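Tosmont Public Works
Last updated: 2026-09-12

1/ Changes to curbside collection in Tosmont take effect with the next billing cycle. This thread sets out what households need to know. Please read all of it before contacting the office, as most of the questions we received in May are covered.

2/ Collection moves from two separate contractors to one. Virkiver will serve all addresses east and west of the river. Account numbers do not change, and residents do not need to sign up again.

3/ The base rate is $16 per month for a standard cart. The large cart is $20 per month. Both rates include recycling. Yard trimmings remain a separate service and are billed only in the months they are used.

4/ Carts should be at the curb by the morning of collection and brought back in by the same evening. Please leave two feet of clear space on each side. Carts placed behind parked cars cannot be emptied, and a return trip is charged as an extra pickup.

5/ Plastic bags and film do not belong in the recycling cart. This includes grocery bags, bread bags, dry-cleaning covers and the outer wrap from paper goods. Film winds around the sorting equipment at the Bostolell transfer station and the line must be stopped to cut it free.

6/ Clean, dry film may be taken to the drop-off bins at the Bostolell station during regular hours. Please shake out crumbs and remove receipts. Film with food on it should go in the trash.

7/ Recyclables must be placed in the cart loose. A cart with bagged recyclables will be tagged and left. The tag explains what to remove, and the cart will be emptied on the next regular collection once that has been done.

8/ Household trash is the opposite case. It should be bagged and tied before it goes in the cart. Any color of bag is accepted. The limit is 40 pounds per bag, and the cart lid must close fully.

9/ Residents of the Panganiban Street apartments, and of other buildings with shared containers, should follow the signs posted in their own enclosure. Shared containers are on a different schedule set by the building owner. Questions about missed service at these addresses go to building management first.

10/ Large items such as mattresses, couches and appliances are collected by appointment. Each household receives two free appointments per year. Items set out without an appointment are treated as illegal dumping under the existing ordinance, which has not changed.

11/ Paint, motor oil, batteries and fluorescent tubes are not accepted in any cart. They may be brought to the hazardous waste counter at Bostolell. Containers must be closed and labeled. Propane cylinders are accepted there as well, but only empty.

12/ Residents who qualify for the reduced utility rate will continue to receive it. No new form is required this year. Those applying for the first time may pick up an application at the billing window or request one by mail.

13/ Replies to this thread are not monitored for service requests. To report a missed pickup or a damaged cart, please call the number printed on your utility bill and have your account number ready. Printed copies of this notice are available at the billing window and at the library.
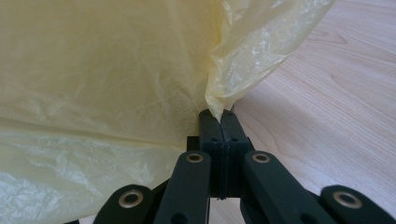
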